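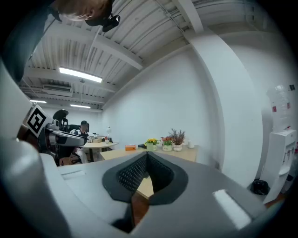 # Ilwood Rainfall Log

Daily rain gauge readings from the Ilwood and Drendodach stations, 2326 rows in one CSV file.

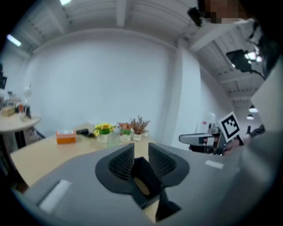 Amounts are in millimeters. A blank means the gauge was not read; a zero means no rain. Three rows from August were entered twice and have been merged.

## Files

- `rain.csv`: readings
- `stations.csv`: station names and height
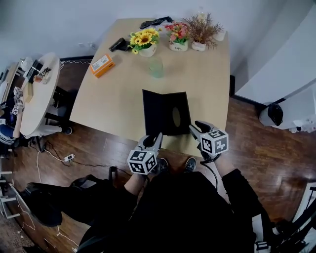

Both files use UTF-8 and commas. Last updated 28 Sep 2021.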